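FOR RELEASE 05/04/2022

Rildale Shared Workshop Publishes Simulation Files for Member-Built Robot Arm Cell

RILDALE — The Rildale Shared Workshop has released the simulation files for Panon, a tabletop robot arm cell its members are building on bench space in the Stukuvholm building. The package covers the arm model, the gripper model, a furnished dining room and the object set used for grasp planning. It is free to download and may be modified.

Panon is planned as a low-cost cell for picking up household items. The physical build is waiting on a base plate and a replacement power supply. Work on grasp planning has gone ahead in simulation since February, on a desktop computer in the electronics corner.

The release contains 62 object models. They range from fruit and flatware to heavier, irregular items such as rough stone, which are harder for a two-finger gripper because the contact faces are uneven. Each model carries a mass, a friction value and a simplified collision shape. Members can replace any of the three in a plain text file.

The simulated arm stands on a fixed pedestal beside the dining table. Two views are rendered per run, one from the gripper and one from behind the arm, and both are written to disk with the joint positions. Grasp attempts that exceed the joint limits are logged and stopped.

Known issues in this version:
Finger pads can sink slightly into rough surfaces at high closing force.
Thin utensils lying flat may slide when first touched.
Chair models have no collision shape and should be kept out of planned paths.

Renders from the Panon simulation:

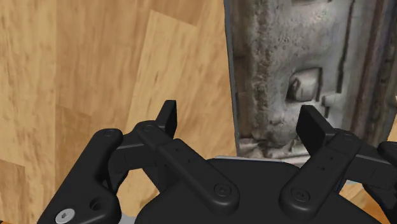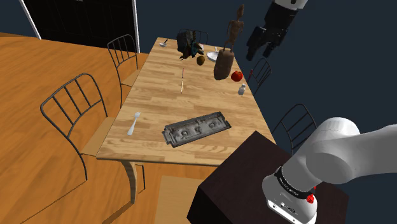 Mosquera, which has been testing the package on an older laptop, reported that the planner ran without changes but that loading all the object models took 5 minutes, and asked for a smaller set — "fruit and flatware would do for a start." A reduced download is planned for the next version.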